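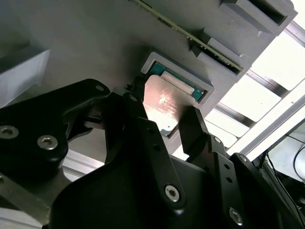

Tranberg by-election: polling station walk-round, Jonisport sports hall
Checked by: Mwangi Owino, presiding officer
When: April, first visit 2 pm, second visit after dark
Status key: OK / FIX / ASK

This is my favourite job of any election, so forgive the length of the comments. A small council by-election still deserves a proper polling station, and the old place on Kioko Lane never quite was one. Jonisport is a big step up!

1. GETTING THERE

1.1 Sign visible from the main road
FIX. The sports hall has a lovely large sign of its own, but ours will need to go on the railings by the bus stop as well. People used to voting on Kioko Lane will be coming from the other direction. Please put a redirect notice on the old door too, at eye level and with a map.

1.2 Path from the car park
OK in daylight. One raised slab near the bike racks, marked with yellow tape on the second visit. I've asked for it to be relaid and been told yes.

1.3 Outside lighting
FIX. Two lamps out on the ramp side. We're open until 10 pm and the evening rush is the best bit of the day, with whole families turning up after tea, so this one has to be done before we open.

1.4 Space for tellers
OK. There's a wide covered porch where the parties can stand without anybody having to squeeze past them. Tellers stay outside the inner doors, rosettes and all. They were a very friendly bunch last time and I hope we get the same ones.

2. DOORS AND RAMP

2.1 Step-free entrance
OK. Same door for everyone, which makes me very happy. On Kioko Lane wheelchair users had to go round by the bins.

2.2 Ramp surface and handrail
OK. Rail is firm on both sides, I leaned my full weight on it. Surface has good grip. Sweep it first thing if there are leaves.

2.3 Door weight
ASK. The inner door is heavy and swings back fast. It's a fire door so it can't be wedged. Is there a hold-open that releases with the alarm? If there isn't, the poll clerk nearest the door gets up and helps.

2.4 Fire exits clear
FIX. Rear exit had a stack of crash mats across half of it. Moved while I was there, but they'll creep back after the gymnastics club. Look again at 6 am.

3. INSIDE THE HALL

3.1 Floor
OK. Sprung wooden floor, no trip edges. Protective matting goes down from the door to the desk – tape every join, and tape it flat.

3.2 Polling booths
OK with a note. We're using the Evano folding booths, including the low one. One leg catch was stiff, so give it a proper push until it clicks. Face the booths away from the viewing gallery. The gallery must be locked from 6.30 am, as anyone leaning over it could see a ballot paper being marked.

3.3 Pencils, and strings on pencils
OK. Strings shortened so that they don't dangle past the shelf.

3.4 Tactile voting device and large-print paper
OK. Both go on the desk where people can see them. Please offer them cheerfully to everyone, and have a practice with the device before opening. It's clever and simple once you've had a go.

3.5 Chairs
OK. The centre is lending us 30. Leave a few along the wall for people who need a rest and keep the others stacked in the store, no higher than the shelf.

3.6 Ballot box position
OK. In clear view of the desk, on the low table, slot reachable from a wheelchair. I tried it sitting down.

3.7 Cables
FIX. The desk lamp lead crosses the walkway. Longer lead needed, run along the wall.

3.8 Private space for photo ID checks
OK. The first aid room is right beside the desk, with a mirror already on the wall. Wonderful.

4. STAFF

4.1 First aid kit
FIX. Plasters out of date. New box coming.

4.2 Heating
ASK. The hall was cold on the evening visit, and the clerks will be in there for over 15 hours. Who has the thermostat code?

4.3 Breaks and hot drinks
OK. Kettle in the side kitchen, well away from the register. No mugs on the desk, please!

4.4 Emergency contacts
OK. Elections office number taped inside the lid of the stationery crate, with the hall's duty phone under it.

COMMENTS ADDED AFTER THE SECOND VISIT

The last poll here drew 231 voters on Kioko Lane, and I would dearly love to beat that. The hall can take a queue indoors if it rains, which the old room couldn't.

Lamps at 1.3 reported again. Slab at 1.2 still taped. Everything marked FIX goes to the elections office tonight, and I'll be back to try the ramp lights once they've been seen to.

M. Owino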